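Chapter 5
Adapting a Story for the Screen

When a film is based on a novel, the people who make it have to decide what to keep. A reader may spend two weeks with a book. A viewer has two hours. This chapter looks at how those decisions are made, who makes them, and how they show up in drafts of a script.

Our main case is Skelura, a science fiction film adapted from a novel by Malachy Moynihan. The book follows three generations of a mining family on the moon Sima. The first script, written by Irina Preda, kept all three generations and ran to almost 300 pages. A page of script usually plays for a minute or so, which would have made a film of close to five hours. The version that was shot has one generation and one mine.

5.1 What gets cut

Cuts in an adaptation fall into a few common types. Characters are merged. In the novel, the pilot and the doctor are separate people who dislike each other; in the film, one woman does both jobs. Time is squeezed, so that a winter becomes a night. Places are dropped. The town of Durnside takes up 100 pages of the book and is mentioned once in the film, on a radio.

Some material goes for reasons of cost. A flooded city is as cheap as a kitchen when it is written on a page. It is not cheap to build or to draw, and the producer at Kinow Pictures marked 5 scenes in the second draft as too expensive before a director had been hired.

5.2 What gets added

Additions are less often discussed. A novel can tell us what a person is thinking, and a script mostly can't. Writers solve this with new dialogue, with a new character for the lead to talk to, or with a voice-over. Preda tried a voice-over in her third draft and took it out in the fourth. She gave the lead a younger brother who asks questions — he has no counterpart in the book. 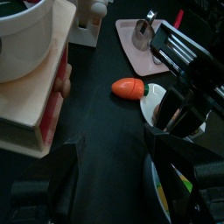
Radu Bălan: The brother is the reason I stopped trusting the film. Every time he opens his mouth, someone explains the plot to me. The book let me be lost for a while, and I liked being lost.

His complaint is a common one, and we will return to it in section 5.4 when we compare the two opening scenes line by line. For now, note that he objects to how the character is used. He doesn't say that adding one was wrong.

Before you read on, choose a novel you know well and write down the first scene you would cut. Keep the note. You will need it for the exercise at the end of the chapter.

Key terms: adaptation, draft, merged character, voice-over, source text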